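Monday, July 6, 2026

Faucet finish, batch two. Stripped the Stundley wax off the last of the brass test pieces this morning and started over with Darkex. Mixed 30 ml into 500 ml of distilled water, bath at room temperature, pieces hung on nylon line. Rinsed, dried with a shop towel, left on the rack.

Color came up fast on the thin rings and slower on the discs. The discs are still patchy near the center — I think the degreaser didn't get a fair chance there. Hooman says to scrub with pumice first, as we did in April. Will try it on the spare set. 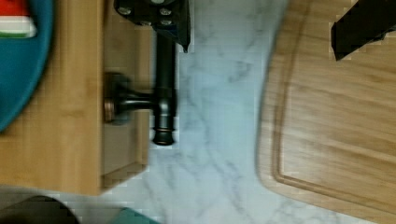 Black faucet with bronze tip and disc, over marble.

Nazanin wants the next pieces a shade browner than the April set. Pulled three at 19 minutes and the tone is close to her chip. Longer than that and they go flat.

To do: order more nylon line, relabel the Huvari jar, ask Tesfamariam if the 290 grit pads are back in stock. Bath is covered and can be used again tomorrow.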